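Keep the Old Tower

Oct 18, 2020

I spent most of September with a screwdriver in my hand, and I have not had that much fun at a table in years. So let me make my case for the old desktop computer, the big metal kind that people keep dragging to the curb.

It started when Biljana Omerović, who lives two floors down from me, said she was getting rid of hers. She wanted the desk space. I carried it upstairs (heavier than I remembered these things being!) and told myself I would only look inside. Three weeks later I had opened it more often than my refrigerator.

What I love is how readable one of these machines is. Look at the back panel and it tells you plenty before you take out a single screw. Power goes in at the socket. Air gets out through the grille. All those slots and cutouts are places where something could go, and somebody at a factory stamped them into the metal without knowing what you would want to put there. My laptop has two ports and a logo. It is a lovely laptop, and I have no idea what goes on in it.

Then you get inside, and it's even better. The memory stands up in its slots. The processor sits in a socket with a lever on it, a real lever, like something on a waffle iron. Expansion cards get a row of their own. You can point at things and say their names, and after an evening or two you know them the way you know your own kitchen drawers.

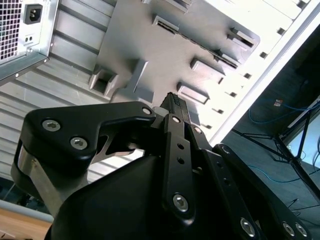
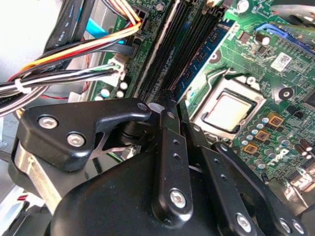 The back of the case, first, and then the motherboard with the blue memory module.

I know the arguments against. Old towers use more power, they take up floor, and they are slow next to anything new. Fine, yes, some of that is true. My friend Đức Giáp looked up a new machine for me, a Nurnevel, and it would do everything I need for $185 on sale. He is right about the price. I still want the thing I can open. When a fan gives up in a tower, you buy a fan. When the memory is too small, you buy more memory, push it down until the clips snap, and feel like a genius for the rest of the day.

And you learn so much! I had typed on computers for most of my life and could not have told you what a power supply looked like. That strikes me as a strange way to live with a thing you use every day. We teach kids to change a bike tire. Let them pull a memory stick and put it back, with the power cord out of the wall, please, and a hand on bare metal first.

If there is a tower in your closet, lay it on its side on a towel and take the cover off this weekend. Keep the screws in a saucer. Mine went into an egg cup, and I'm still one short.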